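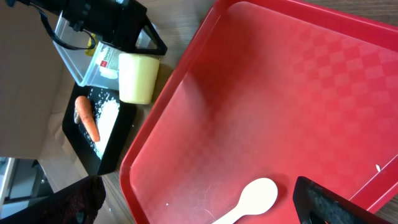

Category: Home and Workplace Automation

Fri 4 October
By the Lostodar Newsletter Desk

Clearing up after a meal remains one of the harder tasks to hand to a machine. Members have asked whether the position has changed over the past year, and the Miltent household programme, which closed its first stage in September, offers a partial answer.

The programme set a single arm to work on ordinary table tasks: lifting a spoon from a tray, standing up a cup that had fallen over, moving a carrot from one surface to another, and gathering loose rice. In all, 3,340 attempts were recorded, of which 1,604 were completed without a person stepping in. The remainder were stopped by the operator or ran past the time allowed.

Results varied a good deal with the object. Vegetables and cups gave little difficulty once the arm had found them. Spoons were less reliable. A spoon lying flat on a tray offers very little to grip, and a raised rim limits the angles from which the fingers can approach. Glossy trays caused further errors, as reflections were at times taken for the edge of an object. Rice was the weakest area by a wide margin. The arm could push a pile together but left scattered grains behind, and the final wipe was done by hand in every session.

Speed is a separate matter. A full table took around 30 minutes, and members who manage canteens will know what that would mean at the end of a lunch service.

Flulleo, which is running a similar study on packing benches, reports the same pattern. Rigid items of a known shape can be handled for long periods with light supervision. Small, loose or flat items cannot. Vanhove has agreed to supply both groups with a softer fingertip for the second stage, and the results will be reported in this newsletter when they are available.

Our advice to members is unchanged. Single, repeated lifting tasks may be worth a trial. General clearing and cleaning should stay with staff for the present.

Comments (3)

benchside_tom
Same on our packing line. Boxes all day, no bother. Washers, forget it.

M. K.
Was the tray fixed to the table? Ours slides whenever anything pushes against the rim.

quietkitchen
I would happily wait half an hour if it did the rice as well.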